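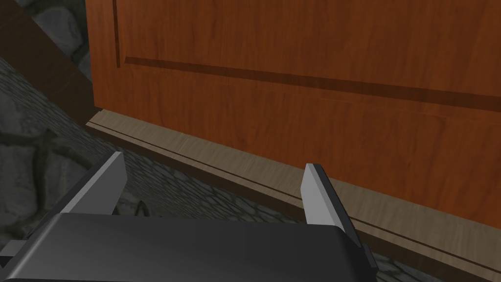

*Simulation view: an open two-finger gripper in front of a wooden cabinet. Courtesy of Oretti.*

**Oretti opens its simulated household chores to outside testers**

ZARNVILLE, May 30, 2025. Oretti today released Putura, a set of 33 household chores for testing robot control software in simulation. The chores include opening cabinets, putting dishes away and picking small items up off the floor. Outside teams can run them free of charge.

The company also published its own first results. Its control software was given 20 attempts at each chore. It met the company's pass mark on 10 of them. Most of those were single-step jobs, such as closing a drawer. Chores that combined two or more steps mostly failed.

"People ask us if a robot can tidy a kitchen yet," said Châu Kim, who leads the Putura project. "Ours can't. It can do parts of the job in simulation, and we want the numbers out where other teams can check them."

Cabinet doors remain a weak spot. In many failed attempts the gripper reached the door but lost its hold before the door was fully open. Low doors gave worse results than doors at counter height.

Putura varies the rooms as well as the furniture. Some have plain flat floors, and others have cobblestone floors and walls with wood-grain cabinets.

"A pass in simulation is a reason to try the chore on hardware," said Gaspard Gilbert, head of testing. "We don't sell it as more than that."

Oretti plans to start hardware trials of 2 chores in August, both involving drawers. It has not set a date for a home product.

**Press contact:** Giang Lưu, Oretti, Zarnville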